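Tendcombe Home & Kitchen list
Subject: Re: Gray paint next to a pale top, regrets?
Date: Jun 15, 2018

Hello all,

I've been meaning to answer this since it came in, and then the garden got hold of me the way it does every June, so forgive the delay. I'm quoting the part I'm replying to for those who get the digest.

> We're stuck on the gray. The sample card looked like a plain
> middle gray in the store, but on our end of the room it goes
> almost beige, and by the window it looks blue. My other half
> says we bought two different cans. We want something flat and
> quiet, no pattern, to go next to a very pale surface, and I'm
> worried that whatever we choose will look like a mistake where
> the two meet. Has anyone lived with this for a while? Did you
> get used to it, or did you paint over it? We were leaning
> toward Drirnik but the Lato card is nicer in the evening.

First of all, please don't take the cans back yet! You almost certainly have the same paint in both. Gray does this more than any color I know, and a big plain stretch of it does it worst of all, with nothing on it to distract you. We had the very same argument in our house, and it went on for most of a week, with the two of us carrying a card from one end of the room to the other and each being perfectly sure we were right.

What helped us was painting a large board and leaving it up for a good long time. The little cards are hopeless for this (they come on white paper, for one thing, and white paper makes any gray look darker than it is). Ours got moved every morning for 12 days, and I looked at it at breakfast, at lunch, and again after supper with the lamps on. By the end of that I had stopped asking which gray it was and only cared whether I liked having it around, and I did.
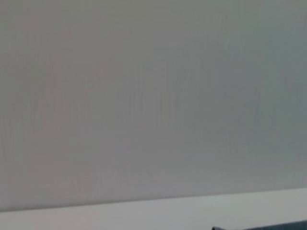

A gray that leans a little warm on one side and a little blue on the other doesn't bother me at all anymore. I've come to enjoy it, especially late in the day. If yours goes truly lilac, or a kind of putty that makes you think of bandages, that's another matter, and I'd try a different card. But a soft drift from one to the other is just what a plain gray does, and your guests will never mention it.

Now, about the place where it meets the pale surface. I fretted over this too, and I'd say keep the line clean and leave it alone. A straight edge with a darker gray on one side and something close to off-white on the other looks finished all by itself. I did once buy a strip of trim to cover ours, and it went back to the store because it only made the join look as though I were hiding something. If you're painting up to it by hand, use good tape, press it down with the back of a spoon, and pull it off slowly while the paint is still a bit soft. I rushed mine the first time and spent a whole evening with a tiny brush and a bad temper.

As to Lato or Drirnik, I've used both over the years and I don't think you'd be sorry with either one. Lato goes on thinner and you'll want a second coat, maybe even a third over anything dark. Drirnik covers better but it shows the roller more, so you can end up with faint up-and-down streaks when the light comes in sideways. Some people hate that. I find it rather pleasant, a bit like brushed cloth, but do roll out a test patch before you commit.

One last thing, and then I'll let you all get on with your day. Hang on to whatever is left in the can, write the room on the lid, and keep it somewhere that doesn't freeze. I've thanked myself for that more than once.

Do write back and let us know which one you choose, and how it looks with the lamps on!

Warm wishes from the hill end of Tendcombe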